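Re: [drendwood-robotics] Cube task, and who is bringing what in December

Hi Yaw, hi everyone,

Sorry it took me a few days to get back to this. I wanted to sit down and answer it properly, and then the parts order came in and ate my evenings! Anyway, thank you for writing it all out so clearly.

Yaw Aryee wrote:
> Two questions from the new members. First, do we still lose points
> if a cube lands on the tray rim, or only if it ends up outside? I
> have heard both. Second, can both arms be moving at once during the
> run, or does one have to park? The Malleck team says they always
> park one and it costs them 25 seconds.
>
> Also, is anyone keeping the scripts in one place? I found three
> copies of the pick routine and they all had different speeds in them.

On the rim: a cube resting on it gets half points, so 8 for a clean placement and four for a rim. That changed after the spring meet, and I suspect that's why you have heard both. Anything on the bare table at the end of the run is zero, even if it's touching the tray.

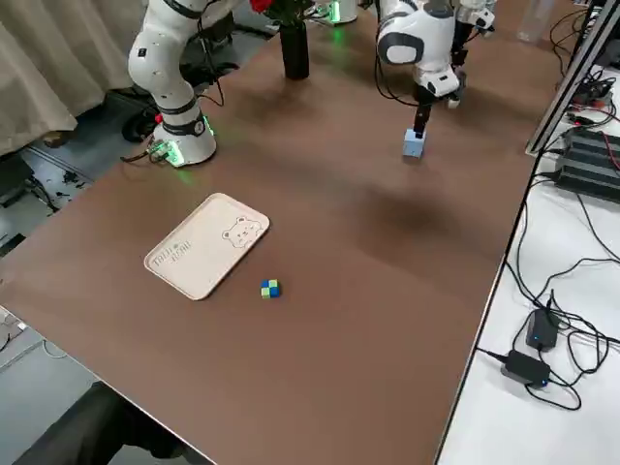
As for moving both arms, yes, you can, and I'd love to see more of our people try it. The rule only says they can't touch each other. My advice to the new folks is to get one arm working well first, with one cube, and leave the other alone until you trust your numbers. Start with the light blue cube, the one in the gripper, and save the blue and green checkered one by the tray for later, as the vision script still gets confused by two colors on one face (Nugroho's group had the same trouble, so it isn't only us). And please do the slow approach for the last bit above the table. I set it to 200 for the long moves and drop it way down near the surface, and I know it's dull to watch, but I have bent enough fingers for one school year.

You are right about the scripts, and I'm afraid two of those three copies are mine. The good one is in the shared folder under "pick_current". I'll delete the others tonight unless somebody yells. If you have made changes you like, put your initials and a line at the top saying what you changed, so the rest of us can follow along.

For December, Eso is lending us the practice room again from 4 p.m., and we have 500 left in the travel money, which should cover the van with a bit over for pizza. Could whoever has the spare gripper pads please bring them back? I have looked in both drawers.

See you all soon, and welcome again to the new members. You're asking great questions!

Kaan Başaran

Recent messages on this list
Re: Spare gripper pads
Van sign-up for December
Malleck scrimmage, scores and notes
Re: Re: Vision script and two-color cubes
Key to the Eso practice room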